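4. Montaje y puesta en servicio de la zona de mesas

Esta sección describe la colocación de las mesas Koval en una entreplanta, el ajuste de las patas, la disposición de la vajilla y la comprobación final. Se da por supuesto que las piezas se han desembalado según la sección 3 y que el suelo está terminado y barrido. El alcance se limita a mesas de tablero rectangular con patas fijas; las mesas abatibles se tratan en el suplemento Clarkar.

Revisión del texto: 30 de junio de 2021. Responsable técnico: Howard Heywood, Ososville.

4.1 Material necesario

Nivel de burbuja de longitud suficiente para apoyar en todo el ancho del tablero.
Llave hexagonal suministrada con las patas.
Cinta métrica.
Fieltros adhesivos para suelo de madera, uno por pata.
Paño de microfibra sin apresto.
Cinta de carrocero para el replanteo.

No se suministran los fieltros de repuesto. Pueden pedirse con la referencia de la mesa, que figura en la etiqueta pegada bajo el tablero.

4.2 Replanteo

1. Marque con cinta de carrocero la posición de las cuatro patas de cada mesa. Comience por la mesa más próxima a la barandilla.

2. Deje entre el canto del tablero y la barandilla un paso libre suficiente para que una persona circule sin girar el cuerpo. Si el proyecto del local fija una distancia, prevalece la del proyecto.

3. Compruebe que ninguna marca cae sobre una junta abierta entre tablas del suelo. Si ocurre, desplace toda la mesa y no una sola pata.

4. Alinee los cantos cortos de las mesas contiguas con una regla o un cordel. La alineación se hace por el tablero; las patas pueden presentar una ligera diferencia entre modelos.

5. Fotografíe o anote el replanteo antes de retirar la cinta.

PRECAUCIÓN: No apoye los tableros contra la barandilla durante el replanteo, ni siquiera de forma provisional. Un tablero que resbale puede pasar por encima o por debajo del perfil y caer a la planta inferior.

4.3 Montaje de las patas

1. Extienda una manta en el suelo y coloque el tablero boca abajo.

2. Presente cada pata en su placa e introduzca los tornillos a mano, sin apretar.

3. Una vez presentadas las cuatro patas, apriete en diagonal con la llave suministrada. No utilice atornillador eléctrico: el inserto roscado del tablero gira en vacío si se supera el par y la reparación exige sustituirlo.

4. Limpie la base de cada pata y pegue el fieltro. Presione y espere 3 minutos antes de apoyar peso.

5. Levante la mesa entre dos personas, sujetándola por los cantos largos. No la voltee apoyándola sobre dos patas.

Nota: el adhesivo del fieltro alcanza su resistencia completa a las 24 horas. Hasta entonces la mesa puede usarse, pero no arrastrarse.

4.4 Nivelación

1. Coloque el nivel en el centro del tablero, en sentido longitudinal, y anote la desviación.

2. Repita la lectura en sentido transversal.

3. Gire el pie regulable de la pata más baja hasta centrar la burbuja. El recorrido útil del pie es de 6 milímetros; si no basta, cambie la posición de la mesa.

4. Empuje con la mano cada esquina. Si hay balanceo, corrija primero la pata opuesta en diagonal.

5. En mesas contiguas, nivele primero la mesa de madera clara y tómela como referencia para las demás. El tablero lacado tiene el canto más delicado y conviene moverlo lo menos posible.

Nota: en entreplantas de estructura metálica la lectura puede variar al desplazarse una persona junto a la mesa. Tome la medida con el personal quieto.

4.5 Disposición de la vajilla y de los artículos sueltos

Los platos se colocan en la mesa de madera clara. La mesa azul claro se reserva para vasos y paquetes. El reparto es orientativo - cada local puede invertirlo - pero debe mantenerse igual durante todo el servicio para que la retirada siga siempre el mismo orden.

1. Pase el paño seco por ambos tableros.

2. Coloque los platos de uno en uno, separados entre sí y con el borde dentro del tablero. No los apile en la mesa de servicio.

3. Sitúe los vasos de pie en la mitad posterior de la mesa azul. Deben quedar dentro del tablero, con margen suficiente para rodearlos con la mano.

4. Deje los paquetes planos en la parte delantera, apoyados por su cara mayor y sin solaparse con otros artículos.

5. Retire el material de embalaje y cualquier prenda u objeto personal de los tableros.

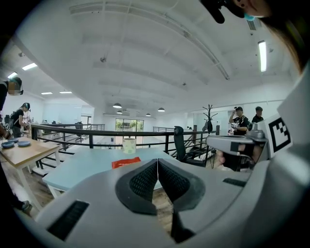 ¿Se puede colocar un vaso directamente sobre el tablero lacado sin posavasos?

Los vasos con bebida fría o a temperatura ambiente pueden apoyarse directamente, siempre que la condensación se seque al retirarlos. Con bebidas calientes se requiere posavasos, dado que la laca se marca con un cerco mate que no desaparece con la limpieza ordinaria.

4.6 Precauciones en el borde de la entreplanta

PRECAUCIÓN: La barandilla es un elemento de protección. No cuelgue de ella bolsas, paños, cables ni soportes de vajilla.

PRECAUCIÓN: No deje objetos sueltos en el suelo entre la mesa y la barandilla. Con el paso de personas acaban desplazándose hacia el borde.

1. Compruebe que ningún asiento, al retirarse por completo, golpea la barandilla.

2. Si es necesario mover una mesa con la vajilla puesta, retire antes los vasos y después los platos. No se admite el traslado con carga.

3. Mantenga despejado el paso hasta la escalera en todo momento, incluido el montaje.

La carga máxima repartida por tablero es de 200 newtons para el modelo lacado. Esta cifra no autoriza a sentarse en el tablero ni a usarlo como plataforma. Para el modelo de madera, consulte la etiqueta inferior.

4.7 Limpieza y conservación

Tablero de madera clara: paño ligeramente húmedo en el sentido de la veta y secado inmediato. No emplee amoniaco, alcohol ni esponjas abrasivas. Los arañazos superficiales se tratan con el aceite Tostenham, aplicado en capa fina y retirado con un paño limpio.

Tablero lacado: agua tibia y jabón neutro. El canto claro retiene la suciedad antes que la superficie y debe repasarse aparte, sin insistir en la arista. El aceite Tostenham no es apto para este acabado - deja una película que atrae el polvo.

Patas: paño seco. Las marcas de calzado en las patas blancas se eliminan con jabón neutro sin diluir. Aclare y seque, prestando atención a la unión con el fieltro.

Reapriete los tornillos de las patas tras el primer mes de uso. En las instalaciones entregadas con esta revisión, el reapriete corresponde a finales de julio.

4.8 Anomalías frecuentes

La mesa cojea después de nivelarla. Uno de los fieltros está doblado o se ha pegado sobre suciedad. Sustitúyalo y repita el apartado 4.4 completo.

El pie regulable no gira. La mesa está cargada sobre esa pata. Descargue el tablero, levante ligeramente la esquina y vuelva a intentarlo con la mano. No fuerce con alicates.

Dos tableros contiguos quedan a distinta altura. Verifique que todas las patas pertenecen al mismo juego. Las patas Koval y Clarkar comparten placa, pero no longitud.

El tornillo gira sin apretar. El inserto está dañado. Retire la mesa del servicio y solicite un inserto de repuesto indicando la referencia del tablero.

4.9 Comprobación final

1. Sin balanceo en ninguna esquina.

2. Burbuja centrada en ambos sentidos.

3. Fieltros visibles y bien asentados en todas las patas.

4. Platos, vasos y paquetes dentro del perímetro del tablero.

5. Paso libre junto a la barandilla según el replanteo anotado.

6. Cinta de carrocero retirada y suelo sin restos de adhesivo.

Anote el resultado en la hoja de instalación y consérvela con la llave hexagonal. El almacenamiento de mesas fuera de servicio se describe en la sección 5.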